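Menos provas, mais objetos de casa de banho

Quem acompanha clubes de robótica nas escolas secundárias conhece o calendário: em setembro formam-se as equipas, em janeiro chega o regulamento, em abril há prova, em maio desmonta-se tudo.

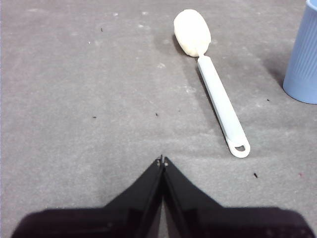
O calendário manda no que se ensina. Se a prova pede que o robô apanhe cubos de espuma e os largue numa caixa, os alunos passam meses a apanhar cubos de espuma. Aprendem coisas, claro. Aprendem a apertar parafusos, a dividir tarefas, a não mexer no código na véspera. Mas o cubo de espuma é um objeto muito generoso. Tem faces paralelas, pesa pouco, cabe entre os dedos de qualquer garra e fica igual seja qual for o lado de que se olha.

Defendo que os clubes escolares deviam gastar metade do ano com objetos comuns, comprados numa loja de bairro, e a outra metade, se quiserem, com a competição. Oriento um clube há cinco anos e até há pouco fazia o contrário.

A mudança começou com uma discussão sobre dinheiro. O clube tinha 2000 euros para o ano letivo. A inscrição na prova, o conjunto oficial de peças e a viagem levavam 1625. Sobrava pouco para repor servos queimados e nada para experimentar. O professor Gayan Wanigasekara, que partilha comigo a orientação do grupo, fez as contas no quadro e perguntou aos alunos o que fariam se a escola não se inscrevesse. A primeira resposta foi silêncio. A segunda foi de uma aluna do 11.º ano, que queria um braço capaz de arrumar a casa de banho do avô, onde as coisas caem ao chão e ele já não se dobra para as apanhar.

Ficou esse o projeto. Os alunos chamaram-lhe Pilimeo, nome que não quer dizer nada e que ganhou por votação a Grilar. Inscrevemo-nos numa prova local mais barata, para não perder quem gosta de competir, e o resto do orçamento foi para um braço em segunda mão, uma garra de dois dedos e uma câmara pequena montada junto ao pulso. Os objetos custaram menos do que um servo. Uma escova de banho de cabo comprido, um copo de plástico azul-claro, outras coisas do mesmo corredor da loja.

A escova ensinou mais do que qualquer cubo. Tem uma esponja almofadada numa ponta e um cabo comprido e direito que acaba num furo oval para pendurar. Os alunos tiveram logo de decidir por onde se pega naquilo. Pela esponja, que cede? Pelo cabo, e nesse caso a que distância da ponta? Pelo furo? Cada escolha tem consequências, e para as discutir foi preciso falar de centro de massa, de momento de uma força e de atrito, matéria que todos tinham dado em Física e que quase ninguém tinha usado para coisa nenhuma. Uma aluna equilibrou a escova num dedo para saber onde pegar. Foi a melhor aula de estática que vi naquela sala e durou menos de um minuto.

O copo trouxe outro problema. É estriado por fora, está de pé e tomba com um toque. A estratégia que servia para um objeto deitado, aproximar por cima e fechar os dedos, deixava de servir para um objeto em pé. Dois grupos escreveram rotinas separadas. Um terceiro quis uma rotina única e gastou três semanas nisso. Não conseguiu, mas o relatório que entregou é o mais claro que recebi.

Há ainda a questão do fundo. Nas provas, o tapete é branco, limpo e igual para todos. Na escola trabalhamos sobre uma superfície cinzenta, com pó, riscos e migalhas. O primeiro detetor que os alunos fizeram tomava as manchas claras por objetos. Houve quem pedisse para cobrir a superfície com cartolina preta. Opus-me, e continuo a achar que fiz bem. O chão do avô também tem migalhas. Tiveram de aprender a filtrar por tamanho, a comparar imagens sucessivas, a perceber que a sombra de um cabo pode enganar tanto como o próprio cabo.

Conheço as objeções. A mais séria veio de Kwok-wai Hsu, que dirige o clube Drumstead, numa escola vizinha, e leva equipas a provas nacionais todos os anos. Diz ele que a competição dá aos alunos uma data, e que sem data os projetos escolares arrastam-se até morrer. Tem razão quanto à data. No primeiro período o nosso grupo perdeu semanas a discutir o nome e a cor dos cabos. Resolvemos isso com demonstrações mensais abertas às famílias, que obrigam a ter alguma coisa para mostrar. Não é o mesmo que um pavilhão cheio, mas chega para que se trabalhe.

A segunda objeção é a da avaliação. Numa prova há pontos, e os pontos são fáceis de pôr num relatório para a direção. Num projeto como este o resultado é mais difícil de resumir. Passámos a pedir a cada grupo um caderno com todas as tentativas, incluindo as falhadas, e uma explicação escrita para cada falha. Um dos grupos chegou às 1000 tentativas registadas antes da Páscoa. A direção leu o caderno e não voltou a perguntar por taças.

A terceira objeção ouço-a dos próprios alunos: isto é menos divertido. Para alguns, é. Um robô que corre num campo contra outro robô tem público e barulho. Um braço que se aproxima devagar de uma escova tem pouco para ver, e a maior parte do tempo passa-se a ler números num ecrã. Perdemos dois alunos para o clube de teatro. Ganhámos quatro que nunca se teriam inscrito numa equipa de competição, entre eles a autora da interface de comando, a que chamou Kioko e que hoje todo o grupo usa.

Não proponho que se acabe com as provas. Proponho que as escolas deixem de as tratar como a única forma legítima de fazer robótica, e que os regulamentos ajudem. Bastaria que uma das tarefas de cada prova usasse objetos anunciados só na própria manhã, tirados de uma cozinha ou de uma casa de banho, sobre uma mesa qualquer. As equipas que só sabem apanhar cubos teriam um mau dia. No ano seguinte treinariam de outra maneira.

Também seria útil que quem financia os clubes aceitasse faturas de supermercado. Parece um pormenor, mas passei uma tarde a justificar a compra de uma escova de banho numa rubrica de material didático, enquanto o conjunto oficial de peças, muito mais caro, foi aprovado sem uma pergunta.

O braço do nosso clube ainda não arruma a casa de banho de ninguém. Os alunos do 12.º ano saem em junho e os mais novos já pediram para ficar com os cadernos.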